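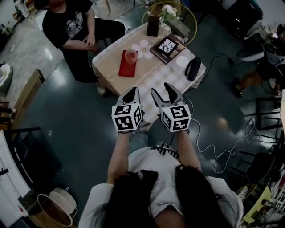 Re: [homemachines] Can anything clear a table yet?

22/06/2018

Hi all,

Catching up on the list over a cuppa, and I can't leave this one alone. Quoting the bit that got me going:

> I've been hearing that the housework robot is five years off
> for as long as I've had a house. My dishwasher is from 1995
> and it's still the cleverest thing in my kitchen. Has anyone
> on here seen a machine clear a table, start to finish, in an
> ordinary room, with no one hovering? I don't mean a demo
> with three identical blocks on it. I mean the mess at
> my place after tea.

Short answer from me, no, not start to finish. But I reckon the table is a much harder ask than you're giving it credit for! Look at the one at the top of this message. It's a small table, and it's got a flowery cloth, a red mat with a see-through pink cup on it, a little black vase and white flowers up the back, and something black hanging partly over the edge. Your arm sorts that out while you're thinking about the footy. A machine has to work out where the cup stops and the mat starts (see-through plastic or glass is a mongrel for cameras, ask anyone who's tried), and then not take the cloth along for the ride.

And there the grippers are in a person's hands, one each side, two black fingers apiece. So all the clever part, deciding what to grab and how hard, is still coming from the human. I've had a go at tidying with a pair of salad tongs in each hand, just to see, and it took me 18 minutes to do what I'd normally do in 2. Try it some night. You'll be a lot more forgiving of robots, and you'll probably want to put the good cups away first.

Shop floor is a different story. The Kindwood place out our way has had an arm stacking trays for yonks and it does over 104 an hour, same tray, same spot, all day long. My brother-in-law works the next line across and says it still stops dead if a tray comes through skew-whiff. That's the whole problem in one go, as far as I can see. Houses are nothing but skew-whiff.

Has anyone followed what Monby are up to with laundry? I read they'd have something to show in September but I can't find where I read it. Also, whoever has my copy of the Nugroho handbook, could I get it back please, I want the chapter on soft objects.

Cheers from a kitchen with the dishes still in the sink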